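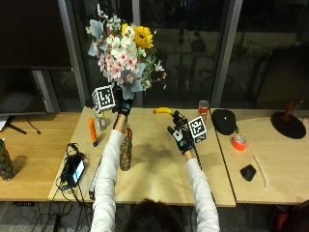 # Off-centre sunflower turns in a hand-tied bouquet – how to lock it?

Sovside Community Help > Craft and Home > Flowers and Arranging

Posted 20/11/2023 by **benchwise**

I am putting together a mixed hand-tied bouquet on the workbench and have a rotation problem I can't tie my way out of.

The contents are a single sunflower, a cluster of pale pink blossoms, assorted white flowers, pale blue-grey foliage, some small white sprays and a few thin green stems with orange-red buds that hang down. The sunflower sits high and to the right. The pink cluster is in the middle and the blue-grey leaves fan out on the left. I want to keep this layout. A centred sunflower looks like a target to me, and I have already rejected that version.

The problem is as follows. While I hold the stems in one hand, everything stays where I put it. When I bring the other hand in with the twine, or when I shift my grip to get to the back, the sunflower turns on its own axis and ends up facing the ceiling or the floor. If I tighten the grip to stop it, the sprays on the right get dragged inwards and the outline on that side closes up. Once tied, the bouquet passes a gentle shake, but the sunflower can still be turned with one finger.

Things tried so far:

- Two turns of garden twine at the grip point, then a reef knot. The head turns.
- The same with a rubber band underneath. Better, but the band slides down the stems when the bouquet is stood up.
- Twine higher up, close under the heads. The sunflower holds, but the foliage loses its fan and the whole thing looks like a broom.
- Moving the sunflower to the centre. Holds perfectly, wrong layout.

Total weight is 618 g on the kitchen scale, tied, without wrapping. I would like it to be able to lie on its side on a table for a short time without the sunflower taking a new position. It will be wrapped in Plenon sleeve paper afterwards, but I don't want the paper to be doing the structural work.

Is this a matter of tie position, tie material, or the order in which the stems go in?

---

**greyleaf**

Order first, then position. Material is a minor factor.

From your list I suspect the stems are going in parallel, or close to it. A parallel bundle behaves like a handful of pencils. Each stem touches its neighbours along a line, there is little friction at any one point, and a stem with a heavy head will roll under its own load. Pulling the twine tighter raises the friction a bit, but it also pulls every head towards the middle, and that is your right-hand outline closing up.

The remedy is a spiral. Every stem is laid across the ones already in the hand, always leaning the same way, and all of them cross at one place, the binding point. Above that place the heads spread outwards. Below it the stem ends spread outwards in the other direction. The tie then sits in a waist and cannot travel up or down, and that will deal with your sliding rubber band as well.

Working order I would use for your contents:

1. Strip everything below the intended binding point. Leaves caught inside the tie compress later and the tie goes slack. Do all the stripping before you pick up the first stem.
2. Start with two or three of the firmer stems from the white flowers as a core. They don't need to be the best ones.
3. Add the pink cluster round the core, each stem at the same slant. For a bouquet of this size I lean them at 30 degrees from upright. A steeper lean gives a flatter, wider top and a lower one goes back towards the pencil bundle.
4. Put the sunflower in when the bundle is half built. This is the point that matters most for you. If it is added last it lies on the outside with contact on one side only, and will turn. In the middle of the build it gets stems behind it and stems in front of it.
5. Lay one white stem immediately on each side of the sunflower stem, crossing it at the binding point. These are your locks.
6. Foliage next, on the left, as a block. Keep the same slant even though it is tempting to fan the leaves the other way.
7. Thin sprays and the hanging buds last, on the right, slightly above the rest so that they are not crushed by the grip.

Turn the whole bouquet a little in the hand after every addition, always in the same direction. If one stem goes in against the slant you will feel it as a lump. Take it out and put it back properly. It won't settle by itself.

The binding point should be lower than your "higher up" attempt and, judging by the result you describe, slightly higher than the first. As a starting value, place it so that the part above the tie is a little longer than the part below. Trim the ends level when you have finished, not during the build.

For the tie: anchor the twine with a loop round one strong stem, wrap over the binding point without letting the turns wander, and finish on the same side as you started. I use waxed twine. Plain garden twine is acceptable if you pull each turn snug before laying the next.

---

**odd_socket**

Just use wire. Green florist's wire round the sunflower and the stem beside it, twist with pliers, cover with tape. Two minutes. Nobody looks under the paper.

---

**thirdshelf**

greyleaf's method is right and I won't repeat it. Some additions, mainly on balance and handling, and one disagreement with the wire advice.

**Are the stems fresh or artificial?** You haven't said, and it changes several details.

*If fresh:* a sunflower stem is thick, soft inside and easily crushed. The tie should be firm enough that the stems can't be turned with light finger pressure and no firmer. Wire twisted with pliers will cut into the stem and interfere with water uptake above the damage. Use twine or soft raffia. Recut the ends after tying, and keep the finished bouquet away from fruit. Ripening bananas in particular give off ethylene, and a good many cut flowers age faster near it. A short spell on the same table makes little difference. Overnight in the same small room is another matter.

*If artificial:* the stems are usually wire inside plastic, smooth, and slide against each other much more than fresh ones. The spiral still works, but one of the locking stems should be given a slight bend at the binding point so that it hooks round the sunflower stem. Here odd_socket's wire is reasonable, with the cut ends turned inwards. You can also bend the sunflower's neck below the head to set the facing direction, and that removes part of the turning load at source.

**Balance.** A heavy head placed high and to one side will always produce a turning moment. You can reduce the effect without changing the layout:

- Lower the sunflower by a small amount. Even a thumb's width is noticeable.
- Bring its stem across the binding point from the opposite side, as the spiral requires, so that the lower end of the stem comes out at the lower left. The lower part then works as a counterweight, though a light one.
- Make the left side dense. Blue-grey foliage is often light for its size, so put one or two of the firmer white stems behind it.
- Test by resting the binding point across one open finger. It should tip slowly. If it drops straight to the right, add mass on the left or lower the sunflower further.

**Hands.** Hold the bundle between thumb and first two fingers at the binding point and leave the rest of the hand open. A full fist presses on a long section of stem and straightens the spiral. The free hand only brings stems and twine. If you wear gloves, choose a close-fitting pair. Loose fingertips get caught in the twine, and with bulky gloves it is harder to feel a stem that has gone in against the slant.

**Lying it down.** Don't lay it on the sunflower side. Put it down on its back with a rolled tea towel under the binding point so that the heads are clear of the table. The hanging buds need to be over the towel or over the table edge, otherwise they get pressed flat and come off at the joint.

**Twine.** Garden twine varies a lot. I went through a reel of Tkachuk waxed and a reel of Lamar jute in August doing table pieces, and for spiral work I preferred the waxed because the turns stay where they are laid. The jute looked better where the tie was on show. Neither slipped once the spiral was correct.

---

**benchwise** (original poster)

Thank you. I should have stated the stem construction, and the parallel guess was correct. I had been adding stems straight and fanning the heads out by hand afterwards.

Rebuilt according to greyleaf's order with the sunflower at the halfway stage and a white stem crossing on each side. Waxed twine, anchored on one stem. The sunflower no longer turns under light finger pressure. The right-hand sprays have kept their spread.

The first attempt had a lump. It was a foliage stem leaning the wrong way, and it had to come out together with everything added after it. Second attempt was clean.

The finger test gives a slow tip to the right. I lowered the sunflower slightly and moved one white stem behind the foliage, and I am leaving it there. The towel works. I have not used wire.

One remaining point: the stem ends now spread so widely that the bouquet will not go through the neck of the vase I had in mind. Is there a way to narrow the base without losing the spiral?

---

**greyleaf**

Not by much. Cut the ends shorter – the spread increases with distance below the tie, so every bit you remove narrows the base. If you are already at the shortest length you can accept, choose a vase with a wider neck. Squeezing the ends together will open the tie and put you back where you started.

---

*Thread marked as solved. 2,000 views.*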